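Home | Opinion | Living | Letters | Archive

In Defense of the Ugly Plastic Bin

By Naomi Langat
June

Print this article | E-mail this article

My neighbor Idrisa Waweru spent most of the spring putting his life into matching baskets. They came from Tanoli, they are the color of oatmeal, and each has a little tag on a string. The whole set ran him $385. He can no longer find his tape measure.

I have nothing against Idrisa or oatmeal. But somewhere along the line we decided that storage should be beautiful, and we have been losing our tape measures ever since. A basket with a lid and a tasteful tag is a place where things go to be forgotten in comfort.

Give me a blue plastic bin with no lid. Give me a red one next to it, for whatever doesn't belong in the blue one. That is the full system. It fits on a tabletop, it can be explained to a houseguest, and it has never required a label maker.

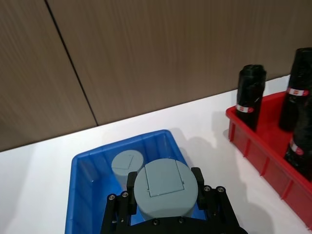
The case against plastic bins is mostly that people can see them. They do clash with everything. Put one against a nice wood-grain wall and the wall looks faintly embarrassed, like a man whose brother has turned up to the wedding in shorts. But a bright bin on a white table is doing you a favor, and the favor is nagging. You walk past it, you see the stuff inside, and sooner or later you deal with the stuff. Oatmeal never nagged anyone.

Adesuwa Briggs, who edits this page and owns a great many baskets, tells me I am missing the point. A calm room makes a calm mind, she says. Maybe so. I notice that her calm mind called me at nine in the evening to ask whether she had left her spare keys at my house – she had not. They were in a basket.

I will admit the system has limits. Two bins can hold only so much, and small things do slide into the back corner and stay there, behind whatever bulky item you dropped in last. You have to lift the big thing out to get at the little one. I can live with that. It takes one hand and no memory at all, and I am running low on the second.

Idrisa has since bought another tape measure. He is looking for a basket to keep it in.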